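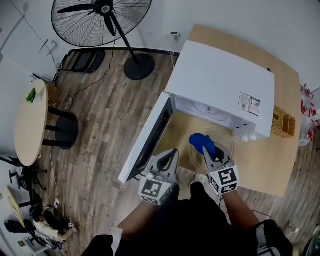

Figure 3.1 Hand-held grippers at work in front of an open microwave.

Chapter 3
What Will It Cost, and What Did We Forget?

When Mi-kyung Ki drew up her first equipment budget for the workshop at Rirkwood, she wrote down the price of the grippers, added shipping, and went home happy. By October she had a second list, and it was longer than the first — marker cubes, spare fingers, power strips, cable, a table of the right height, and a good many household things for people to practice on.

We tell you this fondly, as most of us have written a budget just like hers! In this chapter we'll follow her plan from the first quote, which came from a supplier called Naciri, through to the final order of 916 dollars for small parts alone. You'll learn to sort costs into those you pay once and those that come back every year, and to set aside 15 percent for surprises.

Before you read on, take a slow look at Figure 3.1 and jot down everything somebody would have had to buy, borrow or plug in. Keep your list handy — we'll come back to it in Section 3.3.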